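Search this journal
Enter keyword, author or place

3.2 Storage space and the decision to keep household goods

The second part of the study considered how people in smaller homes decide which goods to keep and which to pass on. Earlier work in Maltport suggested that households with a fixed place for seldom-used items kept them for longer, whatever their age or condition. Our interviews in Gisden and Penner support this in part. Of the 80 households that took part, those with a cupboard or set of shelves set aside for general storage were more likely to describe their belongings as "sorted", and less likely to report buying a second copy of something they already owned.

The pattern was weaker among tenants. Many had moved home within the previous four years and spoke of storage as something to be dealt with later. In Penner, where rented flats are mostly small and few have a loft or shed, respondents tended to keep goods in the bags in which they had been carried from the last address - sometimes for the whole length of a tenancy. Rewi (working paper, Hunley) calls this "packed living" and argues that it should be treated as a form of storage in its own right. We have adopted the term here, although our sample does not allow us to test each of her claims.

Open shelving raises a separate question. Respondents who used it said that they could see what they owned, but several added that soft goods such as bags, pouches and spare bedding were harder to keep in order than boxed items. Closed cupboards hid the problem and did not solve it.

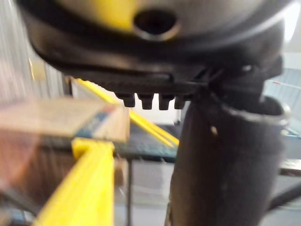
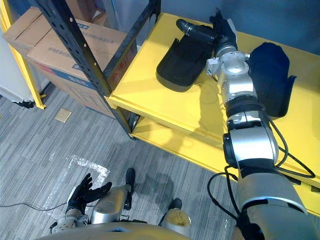

Figure 4. Two views from one location. Second view: yellow metal shelving unit with dark fabric items on the upper shelf.

Cost played a smaller part than expected. When asked why they had not bought more shelving, respondents in both towns spoke first of floor space and only then of price. Landlords' rules on fixing units to walls were also mentioned, chiefly in Gisden. Those who rented a storage unit away from the home formed a small group of 12 households, and their answers differed from the rest in one respect: they were far less certain of what they had stored. Several could name the largest items but not the contents of any bag or box.

These results should be read with some care. The interviews were held in August, when many families in the area are preparing for a change of school or tenancy, and answers given at another time of year may differ. The effect of season is taken up in Section 3.3.

Shares: 12
Comments: 4

Related articles
Shared sheds and common stores in Maltport terraces
Moving home in Penner: what is left behind
Reuse shops and the second life of furniture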